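Wrist camera segmentation: grey fabric keeps merging with the gripper finger

Forum: Perception and planning
Started by skirberg_zane

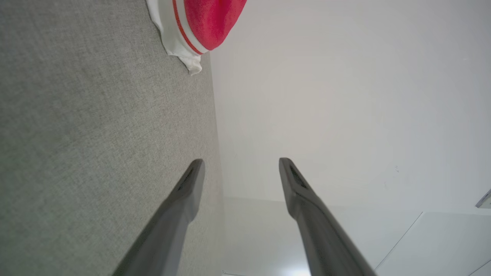 skirberg_zane wrote:
I'm running a two-finger gripper with a small wrist camera, picking up soft items in a furnished room. The segmentation model gives me a mask per object, the mask goes to the grasp planner, and the planner picks an approach. On white backgrounds it works well. On grey upholstery the mask for the left finger leaks into the fabric behind it, and the planner then thinks the gripper is much wider than it is and refuses every approach as a collision.

The fingers are charcoal and the fabric is mid-grey. The right finger over white is fine, every time. The left one is fine until it crosses the fabric.

I've labelled 157 frames and fine-tuned on those. It helped a little. Before I sit down and label more, is there something better to do in software? I can't change the furniture.

Zane

---

prapai_o wrote:
Why are you segmenting the fingers at all? You know where they are. The camera is fixed to the wrist and you have the joint position of the gripper. Render the finger shape from the model at the current opening, grow it by a few pixels and blank it out before the image goes anywhere near the network.

---

skirberg_zane wrote:
I tried a fixed mask early on, drawn by hand with the gripper fully open. It went wrong as soon as the fingers closed part way. I haven't tried rendering it per frame.

---

prapai_o wrote:
Then try that first. A fixed mask is only good for one opening.

---

A-yeong Ma wrote:
I'd be careful with blanking. We did this at Kaewsai and the model got worse near the fingertips, and the tips are where you need it most. It learned that objects stop at the black shape. When a sock or a towel goes partly behind a finger, the mask gets cut short and the grasp centre moves away from it.

We went back to leaving the fingers in the image and adding the rendered mask as a fourth input channel. The network can then use it or ignore it. You need to retrain, but you don't need new labels.

---

prapai_o wrote:
That's a training problem and not a masking problem. If you blank at training time and keep the labels complete behind the blanked part, it learns to fill in. Were your labels cut at the finger?

---

A-yeong Ma wrote:
Yes, they were cut. Fair point. I still prefer the extra channel, as I don't like throwing pixels away when the calibration might be off. Ours drifted after every knock.

---

amnuay.s wrote:
Two separate things here, I think.

1. The planner should not be taking gripper width from the image. Take it from the model of the gripper. Even with perfect masks I'd change this. Collision geometry for your own hand should come from the kinematics and nothing else.

2. The object mask still needs to be good on grey. For that I'd look at exposure before touching the network. With white wall or glossy white panels in view, auto exposure will pull everything down and a charcoal finger on grey fabric loses most of its contrast. Meter on a patch between the fingertips, or lock exposure and gain.

What is yours set to?

---

skirberg_zane wrote:
Auto, default settings, metering on the full image. I'll lock it and log a run.

On point 1, you're right. The planner code was written for a fixed overhead camera, and it builds the obstacle map from every mask that isn't the target. The gripper was out of view most of the time then. I'll filter that class out and use the model.

---

getse_montes wrote:
I disagree about locking exposure. We locked ours in February and had to undo it when the afternoon light came in low. Everything past 4 pm was washed out on the white side. Metering on a patch is fine. Locked is only fine if you control the lights.

I'd also say 157 frames is not much. I wouldn't judge a fine-tune on soft items below 1,000, and a good share of those should have a finger over fabric.

---

amnuay.s wrote:
Agreed on the light. I work in a room without windows, so I forget.

---

skirberg_zane wrote:
Update. Gripper class is out of the obstacle map and the width now comes from the kinematics. The planner no longer refuses approaches over the fabric. I ran 58 picks with patch metering. There were 2 refusals, both for a real obstacle at the side.

The leak is still there in the masks, but it doesn't reach the planner. I'll try the rendered mask next, blanked and as an extra channel, on the same frames, and post both on Friday.

---

prapai_o wrote:
Please include the calibration error with the results. Without it the comparison won't say much.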